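# Hilon Community Kitchen: progress report to the Kleinschmidt Fund

Covers the six months ending in April.
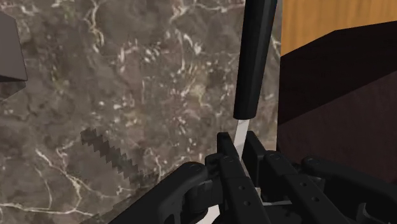 **Food and Nutrition Grants**

## Where the project stands

The kitchen at Hilon has been open to the public for five of the six months in this period. The first month went to the plumbing inspection and to moving the dry goods shelves from the old site on the Wikton road. We lost 12 days to the inspection, mostly waiting for a second visit after the grease trap was found to be undersized. The new trap is in and has passed.

We served 1537 meals between opening and the end of April. The target in the grant agreement was 1,400 for the period, so we are ahead of it, though the monthly numbers were uneven. The first month was slow. The busiest stretch came when the elementary school was closed for break and families came in at noon.

## Cooking classes

The agreement calls for two class series a year. The first ran for six weeks in the evening, starting at 6:30, and covered basic meals on a small budget: beans, soups, roast vegetables, rice dishes and one session on using up leftovers. Each class ended with the group eating together. Attendance held up well until week five, when icy roads kept most of the Wikton people at home. We repeated that session at the end so they would not miss it.

Two things came out of the feedback forms. People wanted recipes printed in larger type, and they wanted more time on knife skills — how to hold an onion steady, how to keep an edge, when a small knife is a better choice than a big one. The second series will open with a full evening on this and will use printed sheets in 16-point type.

Parents also asked for childcare during class. We have not found a way to pay for it. The church hall in Stivetby has offered a room, but it is a 15-minute drive from the kitchen and does not solve the problem for most families.

## Food supply

Most of our produce comes from the growers' co-op in Stivetby, which delivers twice a week. The arrangement is working. Prices went up in winter, as expected, and we switched to more cabbage, carrots and squash. The co-op also sets aside bruised or odd-sized produce for us at half price, and that made up close to a third of what we bought in the last two months.

Cold storage is the weak point. The walk-in cooler was bought used and has been repaired twice since opening. During the second repair we moved what we could to a neighbor's garage refrigerator and threw out the rest, mainly milk and cooked rice. The repair company thinks the compressor has a year left in it.

## Spending

Spending is within the approved budget overall. Three lines need explaining:

- **Plumbing** is over by 12 percent because of the grease trap. We covered this from the contingency line, as the agreement allows.
- **Small equipment** is under budget. A restaurant closing in Wikton sold us sheet pans, stockpots and two prep tables at a low price.
- **Utilities** ran higher than planned in the coldest months. We expect the full-year figure to come in close to budget.

We ask permission to move the unspent small equipment money to a reserve for the cooler. No change to the total grant is requested.

## Staffing

The kitchen coordinator position was filled before opening. The part-time driver left in the fourth month, and deliveries to homebound residents dropped to once a week until the job was filled again. Deliveries are now back to twice a week. All kitchen staff have current food handler cards.

## Next six months

The second class series is planned for early fall. Before then we will get quotes on a replacement compressor, put up a sign on the Wikton road and add a Saturday lunch for a trial period of eight weeks. If the lunch draws fewer than 100 people over the trial, we will drop it and put the hours back into home delivery.

The itemized expense sheet and the inspection certificate are being sent separately.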